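Paste and paper log – September

Wheat starch paste, second series. Carried on from the notes at the back of the old book. The aim is still a paste that holds the heavier Vesuvmont stock on sealed board without cockling, and that can be slid into register for long enough to match the pattern at a seam.

Batch made up 8.40 am. 700 mL water, starch from the Roltodari bag (opened last month, kept sealed, no lumps). Slurried cold and left to stand before heating. First thickening seen at 58 °C on the glass thermometer. The probe read lower and I don't trust it, so the glass figure goes in the table from here on. Held below the boil with constant stirring until the colour went from chalk white to translucent grey, then took it off the heat and laid film directly on the surface.

Valentyna Yurchenko strained her half through the nylon mesh twice. I strained mine once. Hers is visibly smoother under the brush. From now on, strain twice.

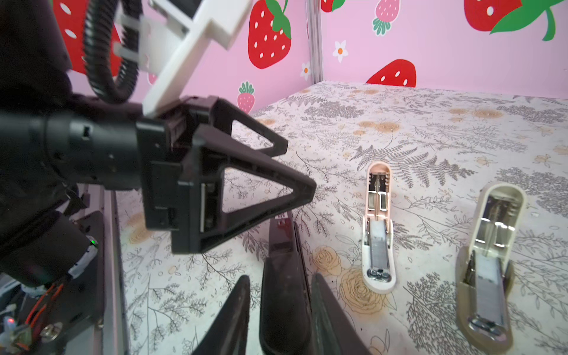 Boards

Emwood offcuts, all from the one sheet. Half sized with thinned paste and left overnight, half sealed with the acrylic primer and keyed with fine paper. Edges wiped down with a damp cloth. One of the sized boards had lifted fibres along the sawn edge – set aside and not used.

Paper cut with the repeat running the long way, so that every strip gives at least one full match at the seam. Grain direction marked in pencil on the back. Previous series did not record grain, and the shrinkage figures from it are close to useless.

Small prints are harder to judge than large ones. On a dense leaf pattern a seam can be out by a fair bit before it shows, as the eye has too many short lines to follow. A large single motif shows the error at once, along with any difference in ink between the two strips. For the seam tests I want both kinds, and the scores kept in separate columns.
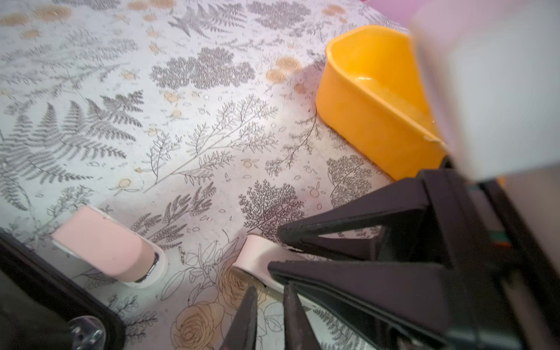

Fern print in grey on off-white, with the yellow tub.

Soak time

Paste brushed on from the centre out, strip folded paste to paste, left to rest, then hung. Vitalii Zakharchenko kept the clock. Short rest: edges curled away from the board and had to be pressed down again with the seam roller. Medium rest: laid flat, slid well, seam closed with light pressure. Long rest: paper fully relaxed but weak at the fold, and one strip tore when opened. The medium rest is the working figure for the Vesuvmont stock. The lighter Bugti stock wants less and will need its own run.

Sealed boards gave more slip than sized ones in every case. They also took longer to grab, and two of the strips crept downward after hanging. The creep was small but it opened the top edge.

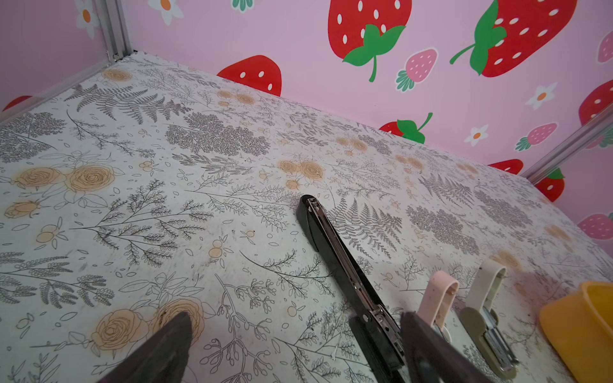

Squeeze-out at the seam is still the main nuisance. Wiped with a barely damp sponge it comes off without trouble, but any left on the face dries to a dull patch that shows in raking light, worst over the pale ground. The red inks did not move under the sponge. The green left a trace on it at the first wipe and nothing after that. Check whether that is surface dust from trimming or actual bleed: repeat with a clean white rag and distilled water, on an untrimmed piece.

Room at 20 °C all morning, door shut. Humidity not logged – the meter was flat and there was no spare cell in the drawer.

Internal corners

Tried wrapping one strip around the corner in a single piece. Poor. The paper pulls tight as it dries and leaves a hollow behind the angle. Cutting in the corner with a narrow return and overlapping the next strip was much better, at the cost of losing a sliver of the pattern. Valentyna prefers to lose it on the side wall, where it is seen at an angle. Agreed.
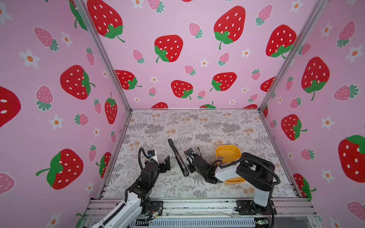 To do

– New cell for the humidity meter.
– Repeat medium rest on sealed board with thicker paste, look for creep.
– Bugti stock, short rests only.
– Green ink rub test as above.
– Leftover paste in the fridge, labelled. Throw out at the first sign of mould or thinning.
– Peel tests on the first boards once they have had a full week. Vitalii to cut the tabs.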